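Subject: Re: [giltach-textiles] Cold dyeing and fading
From: Boglárka Halász
Date: 14/09/2023

Teodoro, my grumble is below.
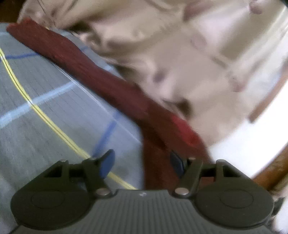 Dark red cloth, folded, on the pale surface.

Teodoro Bañez wrote:
> The Busgate recipe says a cold vinegar soak fixes any red for good.
> Thirty minutes, no heat, no salt. I've done 4 pieces and I'm
> delighted. Why are we still paying for fixative?

Any red? I doubt it. Vinegar may help with acid dyes on wool or silk, and even those normally want heat. On cotton I can't see what it's meant to do. Most of the reds people here buy are fibre reactives, and they need soda ash, the very opposite.

Did you wash a piece without the soak, from the same dye bath? If not, you may only have rinsed well. I'd also like to know what the fibre was. Etelka asked in March and I never saw a reply.

The Busgate page has 22 comments under it and the ones I read were written the same day as the soak. Come back after 30 washes and I'll listen. Zakhar's curtains looked splendid for a fortnight too.

For what it's worth, I wash reds alone, cool, with a scrap of white cotton thrown in. If the scrap goes pink, I do it again. Dull, but cheap.

Can someone send me the salt quantities Géza used? My copy says 800 g and I don't believe that either.

Boglárka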